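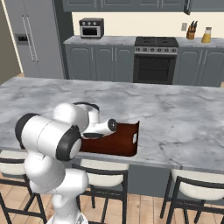

September, late evening

Moserance and the lorry that drives itself

Went to the Moserance open evening at the depot. Clive Naylor drove us, grumbling about diesel the whole way. They had one of the self-driving lorries parked by the weighbridge with its bonnet up and a rope round it, and a man from head office talking about 468 miles on the motorway without a hand on the wheel. I asked whether anyone had been sitting in the cab. Someone had. I asked how often he took over and was told that was commercially sensitive.

Then there is the Ollora business. Ollora say the sensor design was theirs and left the building with two engineers. Moserance say rubbish. Brenda Bainbridge has 300 shares and thinks it will all be settled by Christmas. I said the lawyers would want a word about that.

Derek Heywood reckons over 100 drivers will be gone from our region in five years. He said the same five years ago about the trains.

Sandwiches poor. Took a brochure, mostly sunsets. Must ring Lionel Goodall about the pension letter before he goes away.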